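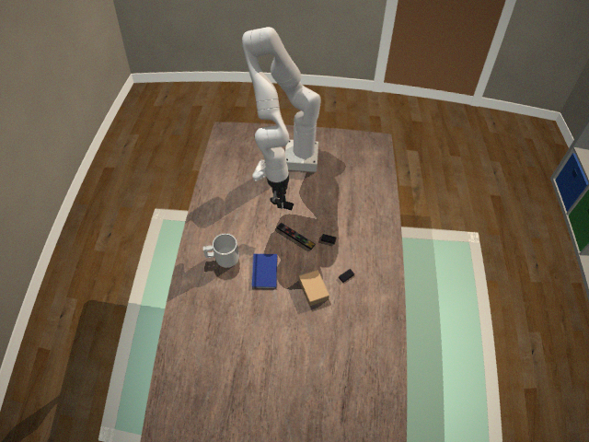

Consulate says "wait for the next list" — has anyone really received a seat?

Forum: Living Abroad > Travel and Documents > Repatriation flights

gadera_teacher
Posted Sunday, July 11, 2021

Good evening to all. I am writing from Gadera, where I have worked as a school teacher for four years. My contract finished in January and my residence permit finished after it. The land border is closed and the commercial flights are stopped. I registered with our consulate for the return flight by the online form, and I received an automatic message with my number, which is 3513. After this message I received nothing.

I telephoned three times. Two times the line was busy and one time a polite man told me to wait for the next list. He could not say when the next list will be published, or if the numbers are called in order.

My questions are these. Is the number a place in the line, or only a file number? Does it help to go to the consulate in person? And must I pay the fine for the expired permit before I fly, or at the airport?

I apologize for the long message. English is my third language and I prefer to be complete.

ristollow_bound
Reply 1

Hi, welcome. Number is only a file number. My wife had one much higher than yours and she flew in the last group. They put people in categories first (medical, families with small children, expired papers) and after that I have no idea how they choose.

Did you tick the box for expired permit? It was on the second page of the form and many people missed it.

V. Pillai
Reply 2

I must disagree a little with the reply before mine. The number is not only a file number. When the first flight was organized, the people on it were nearly all from the low numbers. I know this as we made our own list in the chat group and compared. For the second flight they changed the method, and this change was never announced. So both things can be true, depending on which flight we speak of.

About the fine: pay it before. At the airport there is one desk for it and the desk accepts only cash, in local money, exact amount. I saw a family with all their bags who stayed behind for this.

gadera_teacher
Reply 3

Thank you both. I did not tick the box, I am quite sure. When I filled in the form my permit was still valid, so it would have been a false answer on that day. Can the form be corrected?

ristollow_bound
Reply 4

Don't fill in a second form!! They delete doubles and sometimes they delete the older one, so you go to the back. Write to the consular email with your number in the subject line and one sentence: permit expired on such date, please update. Attach the scan.

halfpacked
Reply 5

Sorry but I am tired of reading "write an email". I have written eleven. We are paying taxes at home, many of us, and the ministry says in the newspaper that all citizens who wished to return have returned. This is simply not correct. There are 328 people in our chat group alone. What we need is for the journalists to call, and for the ministry to be ashamed.

V. Pillai
Reply 6

halfpacked, I understand the anger, and I have it also. But I would be careful with the newspapers. The consulate here has a very small staff and they are not the ones who decide. The landing permission comes from the local authorities, and each time there is a loud article at home, the local side becomes slower. I can't prove it, I only observed it two times.

And please, 328 in the group is not 328 citizens waiting. Some have flown and did not leave the group. I am one of them, I have been home since spring. My name there is still Vignesh Pillai with the little red flag, which I should change.

halfpacked
Reply 7

So you are home and you advise us to be patient. Very nice.

V. Pillai
Reply 8

I advised to be careful, patient is your word. I waited five months in a rented room in the port district before I got the phone call, and I remember every week of it. I stay in this forum in order to answer questions about the papers. If it is not useful I can stop.

ristollow_bound
Reply 9

It's useful, please don't stop. And halfpacked is right too that the statement in the newspaper was wrong. Can we go back to the teacher's questions?

On going in person: I went. The guard lets in 30 people each morning and the rest must come back. If you go, be there before six. They took a copy of my passport and the man at the window corrected my phone number, which had one digit missing. So for me it was worth it, as otherwise they would be calling a stranger.

gadera_teacher
Reply 10

This is very important, thank you. From Gadera to the consulate it is a long bus journey and I would have to sleep one night in the city. Is it possible to check the phone number by email?

sandberg_a
Reply 11

Hello, I read here often but write seldom. Åsmund Sandberg, retired, formerly on the administrative side of a consulate in another country, so please take my words as general and a few years old.

Yes, you can ask by email for confirmation of your contact details. Ask only for that in the message. If one email has four questions, it waits for the person who can answer the hardest one. Send the permit matter in a separate message. Keep the automatic reply for each.

Also make sure that the name on the form is written exactly as in the passport, with the second given name if there is one. The passenger list goes to the local side for approval, and a name that doesn't match is removed without any discussion.

halfpacked
Reply 12

The second given name! Mine is missing on the form. Does this mean I was on a list and was removed?

sandberg_a
Reply 13

I can't know this. It is possible, but it is also possible that you were not yet on any list. I would write tomorrow, short message, with the passport page attached.

halfpacked
Reply 14

I will write number twelve then. Vignesh, I was not polite before. Sorry.

V. Pillai
Reply 15

No problem at all. Send me a private message if they ask you for the travel declaration, I have the blank form saved and the one on the website doesn't open.

gadera_teacher
Reply 16

I have now sent two separate emails, as advised. Both automatic replies have arrived. The permit office in Gadera opens on Tuesday for payments and I will go there first, and decide about the bus after that. If I receive an answer, I will write it in this thread with the date.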